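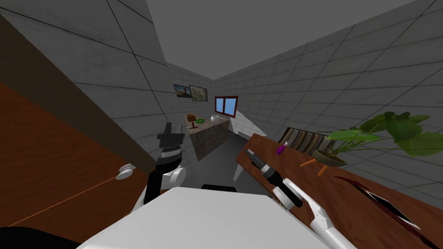

Storkico needs a part-time catalog proofreader, starting in August. We sell buttons by mail, mostly to people who have lost one and are upset about it. The catalog runs to 449 pages and lists 3,000 buttons, a good many of them described as "medium brown." You would have the desk on the right, and a say in which browns are medium.

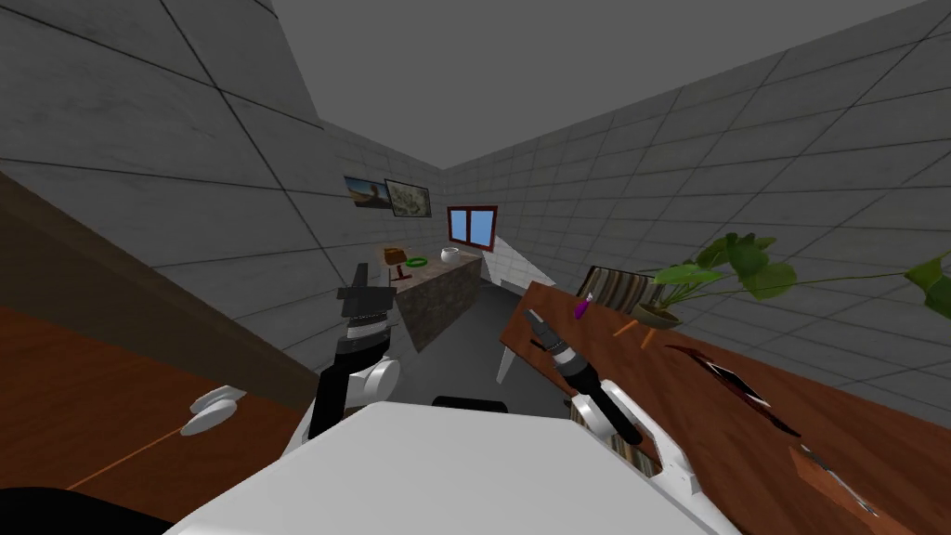 The last edition went out with 58 errors that we know of. One of them priced a card of toggles at the cost of a used car, and we got two orders. Frans Visser, who wrote most of the entries, spells "mother-of-pearl" four different ways and defends them all – you will need to be firm with him, and ideally do it before lunch.

**What the work involves**

- Reading every entry against the stock list
- Checking sizes, hole counts and prices
- Phoning Takács, our horn supplier, to ask what they meant
- Cutting the word "charming" wherever you find it

**What we'd like**

Steady attention and decent spelling. Experience with reference books, timetables or church newsletters is welcome. You needn't sew. Frans doesn't, and it only shows in the chapter on shanks.

**Hours and pay**

Twenty hours a week, mornings preferred, at $24 an hour. Coffee is free and tastes it.

**To apply**

Send one page about yourself to Anouk Kramer at the Storkico office, along with a corrected copy of this ad. We put one mistake in on purpose. If you find others, please list them separately and be kind.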